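Drinks tray

January 24, 2019
By Shiuli Pramanik

Print this page | E-mail this page
2 comments | 83 shares

A drinks tray is a flat, portable surface with a raised edge, used for carrying cups, glasses, bottles and cans, or for keeping them together on a table. It differs from a plain board in having a rim or wall on all sides, and from a box in being shallow enough for the contents to be lifted out without reaching down. Trays are made in wood, metal, plastic, leather, lacquered board and other materials.

Shape

The common shapes are round, oval, oblong and square. Round trays are usual in bars and cafés, where the tray is carried on one hand and the weight has to be kept over the palm. Oblong trays with a handle at each end are more often used in the home and need both hands. Square trays are mostly left standing on a table or sideboard. They take up more room than a round tray of the same width, but the corners can be used for bottles and cans, leaving the middle free for glasses.

The height of the wall varies. A serving tray for tea cups may have a lip no higher than a coin on edge, while trays meant to stay in one place often have straight sides that stop a container sliding off if the table is knocked. Trays with straight sides are sometimes called box trays or, in the Barredo catalogues, lid trays, from their likeness to the lid of a large box. Trays with sloping sides can be stacked one inside another; straight-sided ones of the same size usually cannot, and are sold in sets of graded sizes for that reason.

Surface and colour

The floor of a tray may be smooth, ribbed or covered with cork or rubber. A smooth floor is easier to wipe, and a ribbed or rubbered floor holds glasses better when the tray is carried. Dark colours such as maroon, brown and black have long been popular for household trays, as they hide the marks left by tea, coffee and red wine. Dust and dried water drops show more on them than on pale trays.

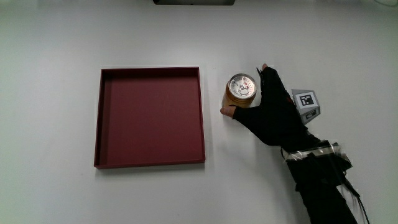 Can a drinks tray be put in the dishwasher?

It depends on the material: most solid plastic and stainless steel trays can be, but wooden, lacquered and leather-covered trays should be wiped by hand with a damp cloth and dried at once.

Use with cans

Drinks cans are steadier on a tray than stemmed glasses, having a low centre of weight when full and a ring-shaped foot. An empty can is light and tips over easily. On a smooth floor a chilled can may slide on the water that gathers beneath it, and a paper mat or a thin cloth is often laid down first. Cans are normally set on the tray upright and unopened, and opened once the tray has been put down.

When a tray is loaded, full cans and bottles go near the centre and lighter things towards the edge. The same order is followed in reverse when it is unloaded by a person holding it in one hand, so that the heaviest items come off last. A tray resting on a table can be loaded in any order.

Makers

The Dristley works at Doststead made lacquered board trays for the household trade, and its square pattern was sold in 2 sizes, each with a matching set of coasters. Early ones have a paper label under the base. The Rurus range, which followed, was moulded in plastic and kept the straight wall and the dark red finish of the older pattern. A list issued one December offered it to hotels in cartons of 200. Dristley trays are still found in second-hand shops, often with worn corners. The lacquer chips where the wall meets the floor, and damp getting in at that point causes the board to swell.

See also: Coaster; Sideboard; Tea trolley; Tray cloth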